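Packaging Materials and Surface Finish
Handout 5: Tissue, film and board in consumer packs

Course tutor: Eyvindur Kjærgaard

1. Scope

Handout 4 dealt with rigid containers. We now turn to packs in which the wrapping carries little or no load of its own. Two groups are treated: folded cartons, which keep their shape when empty, and flexible film packs, which take their shape from the contents. Printing is covered only where it affects the choice of material.

2. Folded cartons

A carton blank is cut and creased flat, then glued along one side seam. Stiffness depends mainly on the thickness of the board and on grain direction. For a tissue carton the grain normally runs around the body, at right angles to the vertical creases, to limit bulging of the long panels. The opening in the top panel removes material where bending is greatest, so the panel is weaker than a plain one of the same size.

Large areas of solid colour show scuffing at the creases sooner than light areas do. A pale band along the lower edge hides wear where the carton rubs against a shelf.

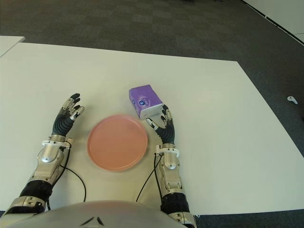 Page last changed: Thursday, May 8, 2025

A violet carton with a white lower band follows this layout. Colour on adjoining panels should be checked after creasing, as ink on a fold reflects light at a different angle and may look paler than on the flat.

The set exercise uses the Ralta carton. Calculate the blank area with a side seam allowance and compare it with the Nurnent carton, which has the same volume but a square base. State the board saving as a percentage.

3. Flexible film packs

Film has almost no bending stiffness. The outline of a filled pack is set by three things: the volume of the contents, the air trapped at sealing, and the position of the seals. Soft contents such as folded tissue give a pillow form with creases running inwards from the seals.

3.1 Seal strength

Test strips are cut across the seal and pulled apart at constant speed. Record the peak force and the type of failure (peel, tear or stretch). Results for Fodor film from the April session are in the course folder; discard the first 2 strips of each roll.

3.2 Printing on film

Small marks are safest near the middle of a panel. Text set close to a seal is likely to be distorted by creasing. Narrow vertical lettering tolerates sideways shrinkage badly, and a minimum stroke width should be agreed with the printer. 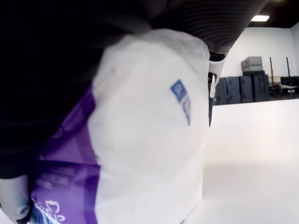 4. Reading and coursework

Read the Zumosent case notes, sections 2 to 5, before the next class. Written answers are limited to 30 lines. Show units at every step and give the film thickness in micrometres.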